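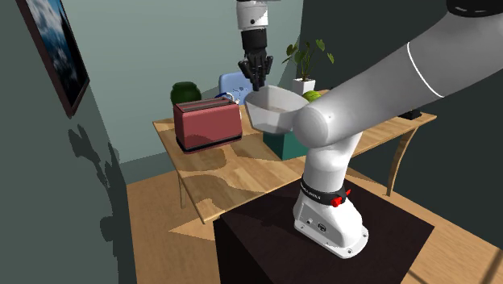 About Tremmont

Tremmont packs and ships secondhand housewares. People send us the contents of kitchens and dining rooms, and we sort, check, wrap and resell what can be used again. The company was started by Sowmya Mathew and Murali Murthy in a former print shop on Chettiar Street, and we still work out of the same building.

For most of that time every piece was handled by hand from the delivery door to the carton. That meant a lot of reaching, turning and setting down. In May we began moving part of the sorting over to robot arms. Each new task is tried in simulation first, with ordinary household things on a table, and goes to the floor once Madhu Singhal signs off on it. Bowls took the longest to get approved. The fingers have to come at the rim from the right side, and a wide bowl leaves few good choices.

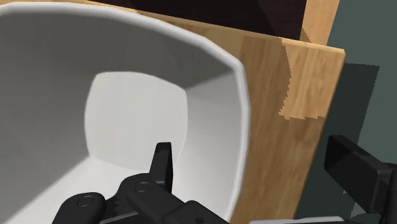

Did anyone lose a job when the arms came in?
There were no layoffs. Two sorting positions were changed into cell operator positions, and both went to people who were already sorting here. Pay for those jobs went up one grade. When a sorter leaves, we look at the work again before we hire, so the sorting crew may get smaller over time.

What has changed is the day itself. Operators load the tables, watch the picks and step in when an arm stops. There is less lifting and more standing still, and some people liked the old way better. We now rotate between the cells and the packing benches every 2 hours, which was Kumaresan Kurup's suggestion after his first month as an operator. 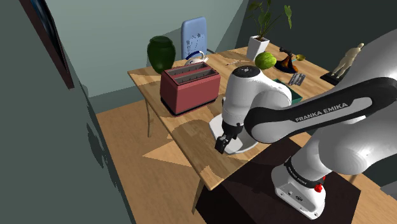

Checking for chips and cracks is still done by people, and so is wrapping. Prices are set by Sreekumar Acharya and his team at the front desk.

Training for a cell takes four shifts and is paid at the normal rate. Anyone on staff can sign up, including part-time packers. Operators can stop a cell whenever they want to and don't need to ask a supervisor first.

Our best week so far was 912 cartons. The week before it was 781.

Drop-offs are taken at the side door. Please tape boxes shut and mark anything breakable.

Page updated 10/24/26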